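第4章 示教：由人向机器人传授作业

本章导读

前三章讨论了机械臂的运动学、轨迹规划和基本控制方法。在这些内容中，机器人的动作由工程人员以程序形式逐条给出，目标位姿、途经点和速度均须事先写明。此种方式适用于工件位置固定、工序长期不变的场合。当作业对象为衣物、寝具、餐具等日常物品时，物体的形状和摆放位置每次不同，逐条编程的工作量随之急剧上升，程序的维护亦难以为继。

示教方法由此受到重视。所谓示教，是指由人完成一遍或多遍作业，系统将过程中的运动、视觉和夹持信息记录下来，再由学习算法从记录中求得控制策略。本章所称“演示者”，系指完成作业的人；所称“演示”，系指一次从起始状态到结束状态的完整记录。

学习本章后，读者应能够：

（1）区分拖动示教、遥操作示教和手持夹爪示教，并说明各自的适用条件；
（2）列出一次演示所应包含的数据项，理解各数据项之间时间同步的意义；
（3）根据作业内容拟定采集规程，并对演示质量作出评定。

4.1 三种示教方式

拖动示教要求演示者直接握持机械臂末端，带动各关节完成动作。关节角由编码器读取，记录与执行使用同一机构，因而不存在构型转换问题。其不足在于机械臂自身的惯量和摩擦会影响动作的自然程度，演示者的手臂也常进入相机视野，遮挡作业对象。

遥操作示教由演示者操纵主端设备，从端机械臂随动。主端可以是与从端同构的小型机械臂，也可以是手柄或力反馈装置。演示者与作业区域相互分离，安全性较好，图像中亦不出现人手。但通信延迟和力觉信息的缺失会使操作变慢，初学者须经较长时间练习方能完成精细动作。梅兰德式的双臂系统尤其如此，两臂之间的配合对演示者的要求明显高于单臂。

手持夹爪示教则不使用机械臂。演示者手持与机器人末端结构相近的夹爪，在作业现场直接操作物体，夹爪上的相机同步记录图像。末端位姿可由图像序列与惯性测量数据联合估计，夹爪开度可由图像中两指的相对位置求得。由于设备便于携带，采集可以在实验室以外的场所进行，住宅中的卧室、厨房等均可作为采集地点。

手持夹爪的相机通常配用广角镜头，所得图像近似圆形，边缘畸变较大。夹爪本体和两指在图像中的位置基本不变，周围环境则随演示者的移动而变化。阅读此类图像时，应先辨认两指，再确定作业对象与两指的相对方位。

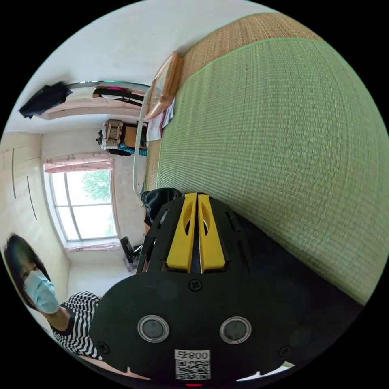 4.2 从演示到数据

一次演示在原始状态下只是若干路时间序列。欲供学习算法使用，须依次完成时间对齐、位姿估计、开度标定和分段标注。以本章案例所用的Nestska数据集为例，该数据集共收录3,728次演示，由Mamta Sisodia与田村昌信（Masanobu Tamura）主持整理，其中177次因位姿估计中断而未进入训练集。案例的完整处理流程见4.5节。

时间对齐是其中最易被忽视的环节。图像、惯性数据和夹爪开度的采样频率各不相同，若以到达时刻代替采集时刻，快速动作段将出现系统性偏移，所得策略在闭合夹爪时往往过早或过晚。

位姿估计的质量取决于环境中可供跟踪的视觉特征。大面积的单色墙面、反光台面和光照突变均可能导致跟踪丢失。采集规程应规定，每次开始演示之前，演示者须手持夹爪缓慢环视作业区域，待系统完成地图初始化后再行操作。

4.3 对演示者的基本要求

演示者的动作应当连贯、速度适中，避免在接触物体前作无意义的停顿。同一作业应由不同演示者、以不同的初始摆放分别完成，以保证数据的多样性。演示中如发生物体滑落，应将该次演示单独标记，不得与成功演示混同，亦不宜直接删除，此类记录可用于本章末尾讨论的失败检测。

演示者在上岗前须接受培训。本书建议的培训内容包括设备检查、标准动作练习和试采集数据的复核，其中复核工作应由未参与该次采集的人员承担。

相关章节与材料
第3章 末端执行器的力控制
4.5 案例：Nestska数据集的处理流程
4.7 演示质量的评定方法
第7章 由演示学习控制策略
附录 Vomo手持夹爪的标定步骤
实验指导 Dandgate遥操作平台入门
延伸阅读 Elfriede Haslinger《示教数据的时间同步》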